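Workshop notebook, June, shoe bench

Morning, a bit after eight

Picking up where I left off with the sneaker pile. The Memholm bag is finally empty (hooray!) and everything that was in it is either sorted, soaking or in the bin under the bench. I kept meaning to write down what I've been doing with the soles and never did, so this is going to be a long one and probably out of order.

Laces first. I pulled them all and put them in the mesh bag, and then of course I couldn't remember which ones went with which shoes. Next time: one knot in the mesh bag per pair, or a tag, or anything at all. If you're reading this and you're about to pull laces, please tag them before they go in the wash!

The Pemley cleaner is fine on rubber. I've been mixing it at 10 ml to a mug of warm water and that's plenty. I tried it stronger on a really sad gray pair and all I got was more foam and more rinsing. On mesh it leaves a faint ring if you let it dry halfway, so do the whole panel in one go and then blot. Don't rub. I rubbed one and it went fuzzy, and I'm still annoyed about it.

Sandpaper: 400 grit for scuffs on smooth midsoles, used damp, very light. I went looking for something in between that and the coarse stuff and all we have left is a half sheet that somebody folded into a tiny square. Adding it to the order list. Also on the list: cotton swabs, the narrow brush, masking tape that isn't from the last century.

After lunch

Glue test on the scrap soles. I did 8 little strips with the Šimek contact cement, pressed them by hand and left them for 60 minutes before pulling. Almost all of them held, and the one that let go was the one where I got impatient and didn't scuff the rubber first, so that's my own fault. I'd like to repeat it with the clamp, but the clamp is on the other bench holding a drawer together and I'm scared to move it.

Then I got onto midsoles with a shape in them, and those are the ones that eat up an afternoon. A flat white side wall you can just wipe down and be done. As soon as there's a molded line or a colored stripe in it, the dirt sits right along the edge of the color, and if you go at it with the sponge you only polish the high part and push the grime further into the corner. What works for me is a swab, barely damp, going along the line in one direction and turning it every inch or so (I go through a silly number of swabs). Then the soft brush across, then a dry cloth. No sandpaper anywhere near a colored line, ever. I took the edge right off a painted stripe on a Starari pair last winter and you can still tell which shoe it was.

I've been laying shoes on their side for this part. Standing up, they roll toward you when you press on the sole, and you end up hunched over with your nose practically on the bench. On the side, on something white, I can see what I'm doing along the whole edge. 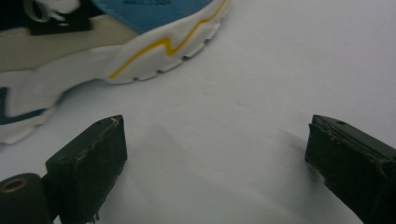 Sneaker on its side. Light blue and tan upper, thin yellow zigzag running along the thick white midsole.

I do like that yellow zigzag, it's a fun line, but look at the sharp step near the middle of the sole. Corners like that are where I'd start with the swab and work outward both ways. The little notches along the bottom edge of the tread want the narrow brush, which we don't have, see list above. An old toothbrush does the job if you trim the bristles down.

The navy curve on the white part gets the same treatment as any dark color next to white: clean the white first, change the water, then do the dark bit with a fresh cloth. Same goes for tan. I'd keep the Pemley mix weak there and try a spot low down before doing the panel.

Left to do: rinse the mesh bag, second round of glue strips, find out who has the good scissors. Soaking tub gets emptied before anyone goes home, it was starting to smell by four.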